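Flutex Bin Picking Kit – Frequently Asked Questions

We use cookies to remember your region and to see which pages are read. By carrying on you agree to this. Manage settings | Accept

What is the Flutex kit?
Flutex is a bin picking add-on for industrial robot arms. It comes with a gripper, a fixed camera, a small controller and the software that joins them together. Konton makes the kit, and Brilmont sells and supports it in the UK and Ireland.

Do I need to buy a new arm?
Usually not. If your arm has a free tool flange and a network port on its cabinet, send us the model and the year and we will check it against our list. Older cabinets sometimes need a software option from the arm maker. We can tell you which one, but we can't sell it to you.

What can it pick?
Solid parts with at least two flat or gently curved sides that the fingers can close on. Blocks, bars, short lengths of tube and most castings are fine. Bags, cloth and anything that bends under its own weight are not supported. The heaviest part we will sign off is 2 kg.

Do the parts have to be laid out neatly?
No. They can lie at any angle, touch each other or overlap. Very deep piles take longer, as the camera has to look again after each pick.

Does colour matter?
Only if you want it to. The software finds parts by shape, and you can add a colour rule on top to send different colours to different places. Very shiny parts may need a change to your lighting.

What sort of bin should I use?
A plain metal or rigid plastic bin with sloping sides is best. Straight sides work, but the gripper can't reach parts lying tight against them at every angle. Scratches and worn paint on the bin floor are not a problem. Standing oil is.

Does the bin have to be bolted down?
It has to stay where it was when you set it up. A bolted bracket is the usual way, and clamps are fine for a trial. If the bin is knocked, run the short calibration again before you restart.

How long does it take to set up?
Allow one working day for fitting and calibration. Teaching a new part takes 30 minutes if you have a drawing file, and longer if you have to scan it.

How are the cables run?
Along the outside of the arm, held with straps. Leave enough slack at each joint for the full turn of that joint, then move the arm slowly through its whole range and watch for anything that pulls or snags.

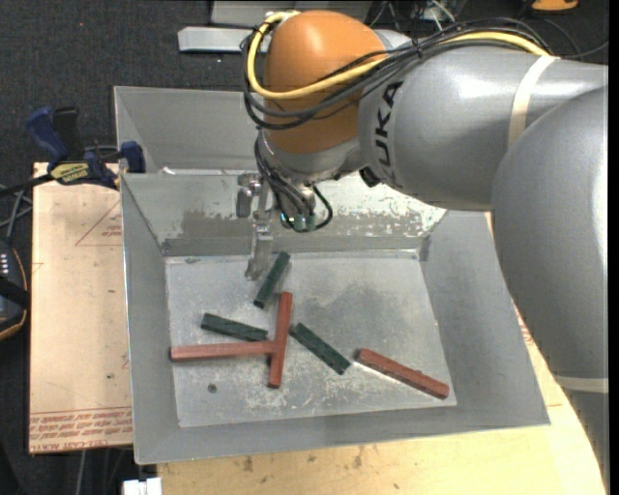
Check the straps once a week for the first month and monthly after that. Replace any that have gone slack – a loose cable at the wrist is the most common cause of a lost gripper signal.

Can I try it before I buy?
Yes. Send a sample of your parts and we will run 200 picks at the Hamada test room. You get the results in writing, including the missed picks. Trials are booked for Thursday mornings and you are welcome to attend.

Do I still need guarding?
Yes. The kit does not change the safety rating of your arm. Your risk assessment should cover the gripper and the parts it carries.

What does error 51 mean?
The gripper closed but did not feel a part. The arm will go back and try again. If the error comes up several times in a row, clean the fingertips and check the air supply.

What is covered by the warranty?
The camera, controller and gripper body. Fingers and straps count as wearing parts and can be ordered separately.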